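About us

Clorness Kitchen Robotics is a small firm with a rather long kitchen. We help people who build or buy robot arms for household work to use them sensibly, and we write the plain house rules that sit beside the big safety standards and tell you what to do on a Thursday morning when somebody wants to move a saucepan.

We began in the back half of the old Indwood joinery, when Alina Oprea and Marius Stanciu were still sharing one desk and one kettle. Alina had spent years looking after machinery guards in a bakery and Marius wrote control software, and they argued (very cheerfully, and they still do) over how much of a good rule could be put in words a new starter would understand on the first day. The first handbook came out of those arguments. It ran to 190 pages, which was far too many, and Kaan Kurtuluş, our first proper employee, spent most of a June cutting it down to something you could read over lunch.

The handbook is now in its fourth edition and has 2,115 registered readers, and we're still a bit astonished by that. You're very welcome to a copy. If you'd like a taste of it first, these are the parts people ask us about most:

Burners stay off for all handling practice. If a job needs heat, it gets its own written risk assessment and a second person in the room.
Agree who is holding the stop button before the arm is switched on, and say the name out loud.
Start every new movement at the slowest speed, however many times you've done one like it.
Check that cables have slack through the whole reach of the arm, including the awkward corners.
Lids are to be taken by the handle and set down before the grip is opened.
Write down near misses the same day, even the silly ones. Our own log has 1,186 entries and we read from it at every course.

Lids and pans get a whole chapter to themselves, and it's the one Sânziana Lazăr teaches. She'd happily talk about handles until teatime!
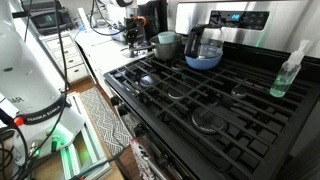
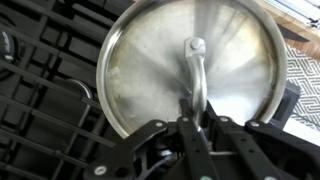
Lid work at the hob, with the gripper at the handle. 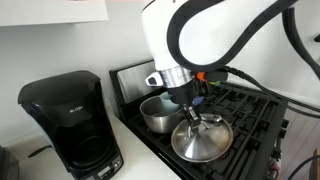
Courses run for two days and we take six people at a time, so that everyone gets a fair turn at the controls. Aurel Tănase looks after bookings and will also come out to you, if your own kitchen is within reach of Winwood or Hodoroagă, and go through your written rules line by line. A visit costs 400 pounds plus travel, and he'll send his notes on within the week.

Do ring or write if you're unsure which you need. Mornings are best, as we're usually at the bench after lunch and slow to hear the phone.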